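Print this page | E-mail this page

Notebook, enamel and glaze bench
9th June

Picked up the crazing question again. Batch 2812 came back from Civer with fine cracks in the glaze on the test tiles, same as the last lot. Lærke's view is thermal mismatch between the body and the glaze. Mine was underfiring. Her explanation fits the numbers better so I am writing it up her way.

Background for anyone reading this cold. Crazing appears when the glaze contracts more than the clay under it on cooling. The glaze ends up in tension and relieves it by cracking. Sometimes that happens in the kiln, sometimes weeks later on the shelf. Delayed crazing can also come from moisture expansion of a porous body, and we have not ruled that out. The absorption figures for the Siment clay are on the high side.

Procedure today:

Cut tiles from one slab of Siment body, dried under boards, bisque fired on the usual schedule. Glazed by dipping, one side only, back wiped clean. Half got the standard glaze. The other half got the same glaze with silica raised, feldspar reduced to suit, everything else left alone. Both sets went on the middle shelf so that position is not a variable. The old cone pack had one cracked cone, replaced from the new box.

Cooling was left to the kiln. Lid stayed shut until morning. Last time it was cracked open early to get the shelf back, and that spoiled the comparison.

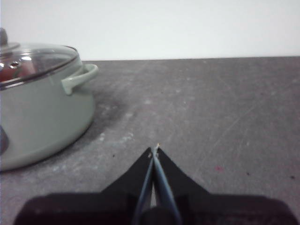

The shock test is the part that needs tightening. At present the tiles go in the small oven, soak for 20 minutes at the set temperature, then straight into room temperature water. They are dried, inked, wiped and checked under the lamp. Step the oven up and repeat until cracks show. The soak is long enough for these tiles but will not be for anything thicker. The water also warms up as tiles go in, so the later ones get an easier quench than the first. Either use a bigger bucket or change the water between tiles. I prefer changing the water.

Results so far. Standard glaze: ink lines on the first step, wide net pattern, worse toward the corners. High silica glaze: clear on the first step, clear on the second, two short lines near one edge on the third. Surface is a little stiffer and there is some pinholing where the dip was heavy. Color is slightly cooler by eye. Not measured.

Ye-rin asked whether a longer hold at peak would do the same job without touching the recipe. Possibly in part. A hold would take more of the free silica in the glaze into the melt, but it also softens the ware and costs kiln time. Worth one firing to find out. She has the Ragnarsson controller manual and will write the program.

Also noted: thermocouple reads 9 degrees above the handheld at the low end. It has drifted since September. Needs a proper check before any of these temperatures are quoted outside the shop.

To do:
- Repeat high silica set with thinner application, check specific gravity before dipping
- Boil test on unglazed Siment offcuts for absorption
- Put one tile of each set aside, unshocked, for delayed crazing
- Order silica from Sunen, same mesh as the current bag
- Label the test buckets on the lid and the side

The shelf tiles get inked again when the next firing is unloaded.

Related entries
Dipping times and glaze thickness
Kiln shelf wash, second recipe
Pinholes after slow bisque
Cone packs: storage and breakage

Contact the workshop | Copyright, all rights reserved | Back to top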